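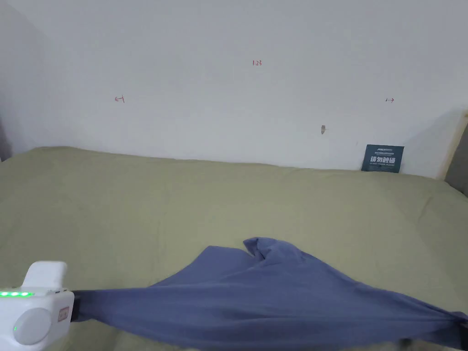

## 4. Fixing the Edalar headboard to the wall

Before drilling, mark the width on the wall in coloured pencil, with an arrow at each end and the measurement written between them. Read all marks again from a standing position.

1. Move the bed clear of the wall and strip the bedding, or cover it with a dust sheet.
2. Measure 825 mm up from the finished floor and draw a level line between the two arrows.
3. Hold the Gethin rail against the line and mark the 3 fixing points through the slots.
4. Drill each hole and insert the plugs supplied in bag 2.
5. Screw the rail in place, leaving the centre screw half a turn loose until the level has been checked.
6. Lift the headboard on to the rail — two persons are required — and lower it until both hooks engage.

**Caution:** Check for cables and pipes before drilling. Do not drill directly above or below a socket or switch.

**Note:** The plugs supplied are for solid masonry only. For hollow walls, order the Stadia fixing set. Headboards deeper than 280 mm require the long rail.

Pencil marks may be removed with a soft eraser once the headboard is in place. Painted walls should not be scrubbed.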